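Plurnton Task Box Course

The Plurnton Task Box Course is a project course in robot manipulation in which student teams program a two-arm robot to operate a portable panel of switches, buttons and connectors. It runs for one term and ends with a timed trial in December. Teams are made up of students from the mechanical and software tracks, and no earlier work with robots is required.

Background

The course grew out of the Jorko Club, a student group that met in the evenings to repair used robot arms. The club built its first box from spare parts and lent it to a teaching lab, where it replaced an older exercise in stacking blocks. The present rules date from the second year and have changed little apart from the scoring of cable tasks.

Equipment

The task box is a long, low unit made of blocks that lock together with jigsaw-style seams and has a carrying handle at each end. Teams work with it on a plain white surface. The rotary knob is turned to a numbered position named on the task card, and the test leads are handled last.

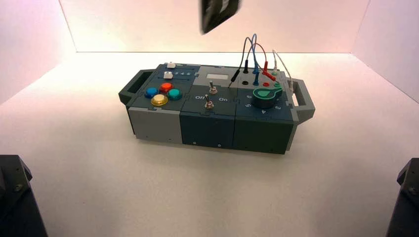 Task box with push buttons, toggle switches, rotary knob and test leads.

Control software is written in Postimon, a small scripting language kept up by former students. A Postimon script is limited to 802 lines, not counting comments. Camera views from the head and both wrists are recorded during practice, and each team may keep up to 3,000 recorded attempts for training or review. Attempts stopped by the operator count toward this limit.

Tasks

A full trial has 18 tasks, drawn from a list given out at the start of term. Button tasks are scored on the order of presses. Toggle tasks are scored on final position only. Slider tasks are commonly rated the hardest of the panel tasks: the fingertips must stay in line with the slot for the whole stroke, and a small error in the wrist angle can jam the slider or lift the fingers away from it. Most teams approach with the fingers nearly closed and push from one side.

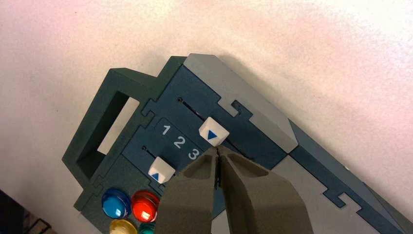
Scoring

The highest possible score is 201 points. Points are lost for dropped leads, for moving the box off its mark and for any touch by a team member once the clock has started. A team may ask for one restart, which cancels all points earned up to then. Ties are settled by the shorter total time.

The best-placed team receives the Grasso Cup and has its scripts added to the course archive. Archived scripts may be read by later teams but may not be submitted again in whole or in part.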